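La gestion des clés, un métier discret de l'administration des bâtiments

Responsable des accès à l'Office Kincaid, Loretta Lyons supervise 600 logements répartis sur 4 sites. Elle a reçu la rédaction le 03/03/2021 pour évoquer la refonte des procédures de remise des clés.

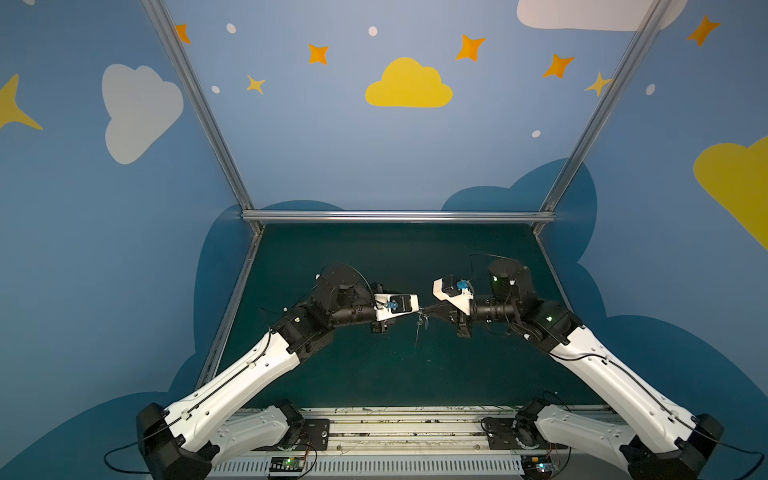 Crédit photo : Juniper Haddad / Avau

« Une clé perdue engage la responsabilité de l'établissement tout entier », rappelle-t-elle d'emblée. Le registre papier, en usage depuis l'ouverture du siège, a été remplacé en septembre par un fichier unique. Chaque remise y est consignée, avec signature du locataire et du gardien.
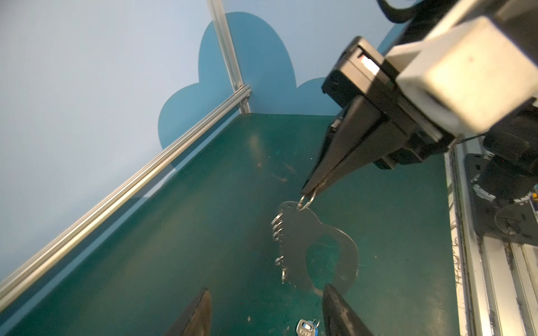

Les trousseaux de service ont fait l'objet d'une réflexion distincte. Mme Lyons souhaitait que chaque secteur dispose du sien – caves, locaux techniques, toitures. Un porte-clés métallique plat, en forme de menotte et garni de petits anneaux brisés le long d'un bord, permet de séparer les clés d'un même secteur. « Les agents retirent celle dont ils ont besoin et laissent les autres en place », précise-t-elle.

Reste la question des doubles. L'Office en conserve 2 par logement, sous scellés. « Nous refusons toute copie sans demande écrite. »
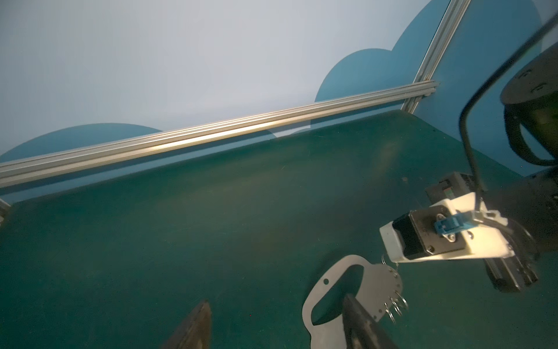 Détail du plateau et de son rail en aluminium.

Le bilan de la première année sera présenté au conseil d'administration par Marcus Delacroix, directeur du patrimoine.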